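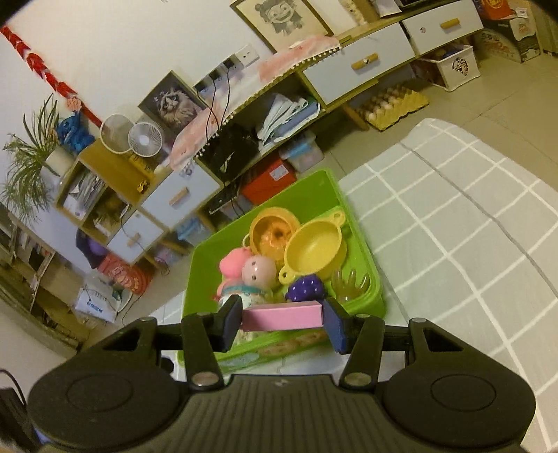 How do I get more variety into tidy-up demos without wrecking them?
Posted by Macarena Ortuño in Robot Learning at Home

Hi all! I've been recording demos for a tidy-the-toys policy in my living room since April, with a pair of hand-held grippers, and I'm up to nearly 300 episodes. The job is simple: toys go in the green box, one at a time. I started on the floor and then moved up to the low table because my knees were begging me to.

My trouble is that the trained policy (I'm using a little training kit called Trollus) does great on blocks and then gets silly with anything that has arms, ears or a hat. It goes in, closes, and comes up with nothing.

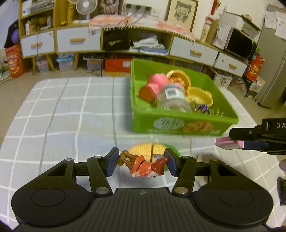

Little guy in the brown hat, held sideways. The other hand has the pink block.

I've been moving the toys around between episodes, but I think I always set them down more or less the same way, and I always grab them the same way too. I also wonder about my starting pose. Should both hands begin open and empty every time, or can I just roll straight on from the last toy?
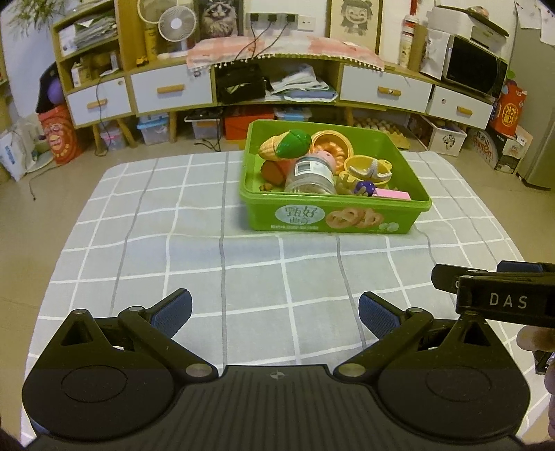 Blue fingers open, toys in the box, ready for another go.

Would you collect more of everything, or only more of the hard stuff?

Candela Bustamante
Only the hard stuff, at least for now! I had the same thing with my kitchen set and another big pile of block episodes did zip for me. What helped was 40 episodes of just the awkward toys, and I made myself turn each one a different way before I hit record — on its back, on its side, facing the box, facing me. Go slow right before you close. If you snatch, the fingers are shut before the policy has seen much of anything.

On the start pose, I open both hands, hold still for a slow count of 3, then go. Rolling on from the last toy is okay if you cut the episodes cleanly, but I'm lazy about cutting, so I don't.

Eskola
more data. always more data

Macarena Ortuño
Thank you Candela!! I did 19 last night with the animals and friends and already threw out a few where I bumped the box. Question though: is it bad if the toy is still touching the table when I squeeze? With the fox on its side there's hardly any room under my fingers, and the corn halves are right behind it, so I come in pretty low.

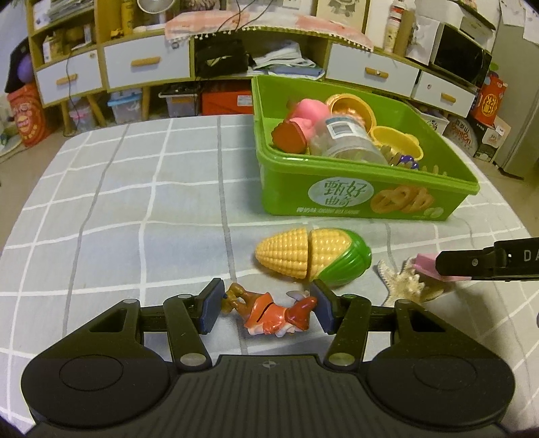 Flarken
Touching the table is fine, that's how you'll have to pick it up anyway. Just don't drag it across the cloth while you squeeze. Close, wait a beat, lift straight up. I'd keep some neighbors close by as well, like your corn, or the policy will only ever learn to grab toys with lots of space around them. And keep a handful of toy setups out of training so you can test on them. I didn't do that my first time and had to go back and record a whole new batch.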